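Folding knitwear on the bed

Before you fold, put the garment on a bed and not on a small table. You need the space on all sides.

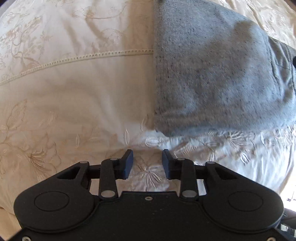 Illwood Sewing and Mending Club, Grollarbridge

An embroidered bedspread is fine for this work, but take off your rings first, so they do not catch the stitches.

Spread the cloth and smooth it with the flat hand, from the middle to the sides. Do not pull at the corners. Big folds must go out first, the small wrinkles can wait.

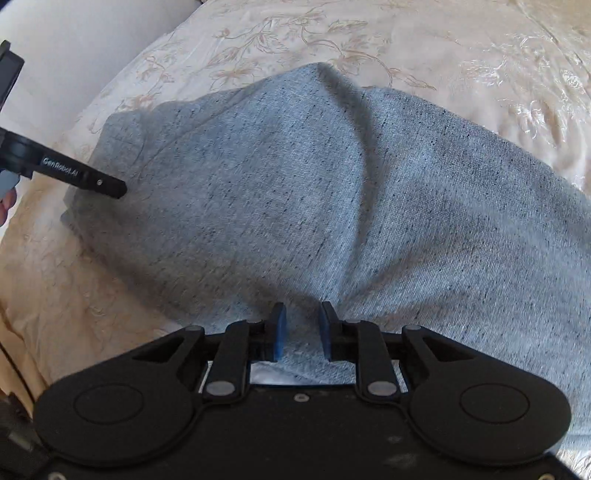 Rumpled grey fabric, with the long fold in the middle.

Now bring both sides in and fold up from the bottom. My shelf is 40 cm deep, so I fold to 18 cm wide.

Kwadwo Essien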